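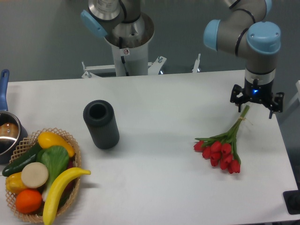
Student Projects / Automation Site Visits

Site visit report: two-arm manipulation demonstration, Bellamy Automation Laboratory

Prepared by Oluwaseun Odukoya and Karine Petrenko
Supervisor: Lorraine Heywood

1. Purpose

The visit was made in October during the laboratory's annual open day. Our project concerns the handling of soft, irregular goods by general-purpose grippers, and we had so far worked only from published trials and a simulation built in Dadum. The supervisor asked us to observe at least one physical cell, record how a task was specified and judged, and compare this with the assumptions in our simulation.

We attended the morning session from 9:30 and the technical question period that followed. The demonstration was run by Mervyn Rowbotham. Stuart Catterall answered questions on the control software, which the laboratory calls Trustus.

2. Cell arrangement

The cell consists of a white rectangular table with two jointed arms mounted at its edges. The arm base we could examine most easily is a white cylindrical pedestal bolted to a metal mounting frame, with the cable routed down the outside of the column. The working arm carries a black multi-fingered gripper with a small blue indicator light.

The task was to pick up a bouquet of tulips lying on the table and place it in a dark gray ribbed vase. The vase stood free on the surface. Catterall confirmed that no fixture or locating mark is used for it, and that its position is estimated again at the start of each attempt. A basket of artificial fruit and vegetables and a saucepan with a blue handle shared the table.

The bouquet is tied with thin twine near the top of the stems. This matters to the grasp. Untied stems would slide against each other under side load, and our own model treats a bundle as a single rigid cylinder, an assumption that is only defensible when the stems are bound.

3. Task specification

The operators divide the task into approach, grasp, lift, transfer, insertion and release. Each stage has its own end condition, and the arm does not proceed until that condition is met or a time limit is reached. A failed stage returns the arm to the approach position.

According to the handout, the task had been attempted 183 times before the open day. An attempt is counted as successful if the bouquet remains in the vase for 2 seconds after release and the vase is still upright. Damage to the blooms is noted separately and does not affect the result. We consider this a weakness in the scoring. A florist or packing line would reject a crushed bouquet regardless of where it ended up.

The state of the arm is logged roughly 200 times per second. We asked whether finger force was included in the log. Catterall said that motor current is recorded and force is inferred from it, with poor accuracy at light loads.

4. Observations

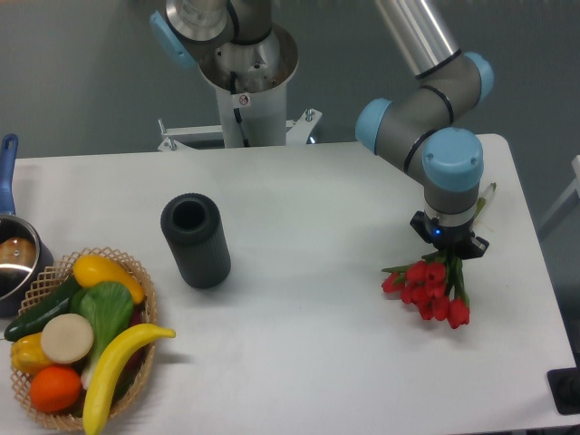

Grasp orientation was the main point of interest for our project. In the simulation we had always taken the bundle from the side at mid-length and rotated it upright before transfer, which requires a large wrist movement and a clear space on both sides. The physical arm works from above with the fingers extending downward, and with the bouquet clamped the red blooms were clustered together while the stems and leaves rose up into the gripper. In that orientation the stems are not presented to the opening of the vase. Any insertion from such a grasp would need the bundle turned over or set down and gripped again, and our stage model has no provision for a regrasp.

Leaves are a second difficulty. They are broad, they spread among the stems, and they can enter the space between the fingers. Rowbotham stated that leaf contact is a common cause of early grasp detection, where the controller registers a closed grip before the stems are held. Our contact model omits leaves entirely.

The height of the vase opening also sets a lower limit on the lift. We had used a fixed clearance above the table surface. Trustus computes clearance from the estimated rim height and the length of bundle projecting below the fingers, and we intend to adopt the same method.

5. Changes to our project

The simulated bundle will be remodelled as bound stems with flexible leaves, replacing the rigid cylinder. A regrasp stage will be added between lift and transfer. We will keep the laboratory's success condition so that results can be compared, and add a separate compression limit for the blooms.

The Skaltent gripper model currently loaded in Dadum has two fingers and is not a suitable match for the hand seen at the laboratory. Petrenko will prepare a multi-finger version. Odukoya will revise the clearance calculation and rerun the baseline cases.

6. Outstanding questions

We did not obtain the time limits for individual stages, or a breakdown of failures by stage. Both have been requested from Catterall by email. The effect of stem length on insertion was not discussed.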